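Study Links Supplier Meetings to Faster Product Launches at Midsize Manufacturers

Midsize manufacturers that bring suppliers into the early stages of product planning tend to reach the market sooner, but the benefit shrinks when too many suppliers are involved, according to a working paper released in November.

The paper, by management researchers Vesela Todorova and Milovan Vasić, draws on survey responses from 400 companies that make parts, tools and household equipment. The companies were asked how often they met with suppliers before a design was settled, who attended the meetings, and how long the product took to go from first proposal to first shipment.

Companies that held regular early meetings shipped their products a median of seven weeks ahead of those that contacted suppliers only after the design was complete. The gap was widest among firms that sent engineers to the meetings along with purchasing staff. Where only purchasing staff attended, the difference was small and could have been due to chance.

"Purchasing people are very good at price and delivery dates," Todorova said. "But if a supplier says a part will be hard to make, someone in the room has to be able to change the drawing."

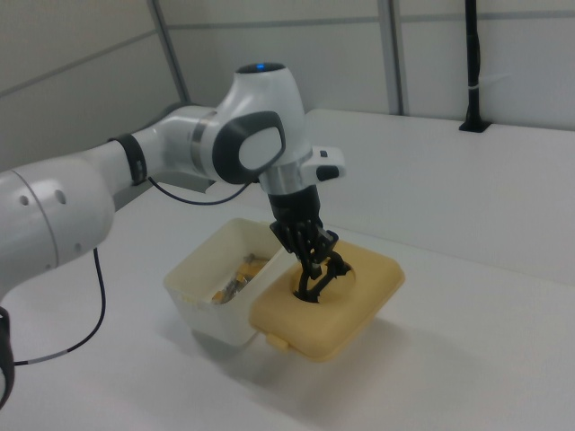
The advantage leveled off once a company had eight suppliers taking part in the same project. Past that point, launch times began to lengthen again. Vasić said the survey did not ask why, but follow-up interviews pointed to scheduling trouble and to disagreements over who would see confidential plans.

One of the companies interviewed was Girkska, a maker of pumps and valves with over 900 employees. Its product managers told the researchers that they had cut the number of suppliers invited to planning sessions after a project stalled for most of a spring. The company now asks a smaller group to attend and sends written questions to the rest.

Stirkis, which makes commercial kitchen fittings, took a different route. It kept the larger group but split each project into separate parts, with its own engineers passing information between them. The researchers said the approach worked for Stirkis but took up a good deal of engineering time, and smaller firms may not be able to spare it.

The paper also looked at whether long relationships mattered. Companies that had worked with the same main supplier for many years were more likely to hold early meetings, but they did not launch products any faster than companies with newer suppliers that met just as often. Todorova said she had expected a stronger effect.

The findings have limits. Launch dates were reported by the companies themselves, and firms that abandoned a product were left out of the main comparison. The survey did not measure how well the products sold. The authors also note that firms with better-run design departments may simply be more likely to hold early meetings in the first place.

Todorova and Vasić plan to follow a smaller set of companies through complete projects, recording decisions as they are made. Two firms, Mahmoudi and Weltero, have agreed to take part. The authors are still seeking others, particularly companies that buy most of their parts from overseas.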